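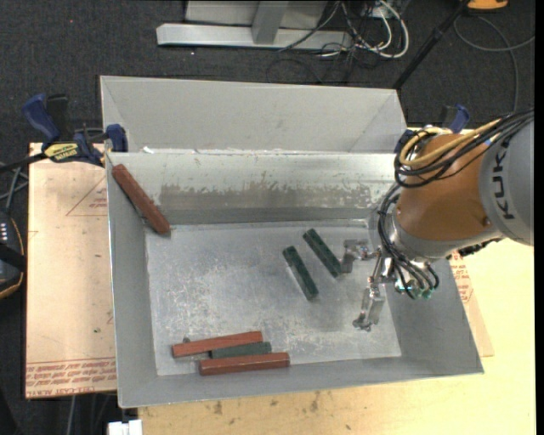

Paid work trials: your questions

Is the Girkport trial week a real job?
No. It's five days of supervised shifts at a local employer, paid at the award rate. Some ads call it a "career launch". We'd read that with caution.

Will I get hired at the end?
Maybe. The program's flyer says most people "move into opportunities", which could mean almost anything. We asked Siltholm, the labour hire firm running it, how many got ongoing work. They told us 452 people had signed up, which wasn't the question.

Who can apply?
Anyone aged 17 to 20 who isn't in full-time study.

Do I have to buy my own gear?
You shouldn't have to. One applicant, Oluwaseun Usman, was quoted $200 for boots and a shirt. He queried it in writing and the charge was dropped.

What about the certificate?
It's a certificate of attendance. Employers we rang had never heard of it.

Can I leave early?
Yes, and you must be paid for the hours you've worked. Keep your own record of them.

Who do I talk to if something's off?
Funmilayo Adeleke at the Wornulach youth desk. Bring your payslip and anything you signed.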